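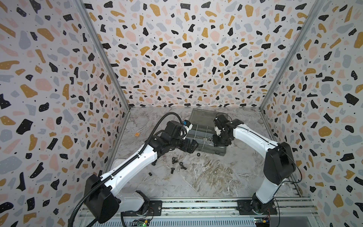
Sorting Small Hardware: Gallery from the Clinwood Collection Program

2 min read

The Clinwood Laboratory gathers examples of two-handed work for Lutari, a learning system intended for parts handling in small repair shops. The current task is the sorting of loose fasteners into a divided organizer box. Each example is recorded from start to finish under the control of a trained operator, who guides both arms from a separate desk.

Two arms, one box. The arms share a single aluminum rail along the front of the enclosure. Bolts and nuts are spread on the floor within their reach, and the organizer stands open between the grippers. Black hardware was chosen for much of the set – the system must learn to tell a nut from a bolt by shape when color offers no help.

Walls and floor. The terrazzo-patterned walls and the marble-look floor belong to one of 30 surface combinations in the Volow series. Operators change the combination between sessions, and the position of the box is changed with it. A diagonal placement, such as the one used in this session, is considered harder than a square one, as the compartments no longer line up with the rail.

Session length. An operator works for 30 minutes and then rests. Recordings that include a dropped part are kept and labeled, provided that the operator recovers the part without outside help.

The Volow series will close when it reaches 1000 accepted examples. Review is carried out jointly with the Bauerfeind workshop, where two reviewers must agree before a recording is accepted. Collection resumes in October with a set of washers and short springs.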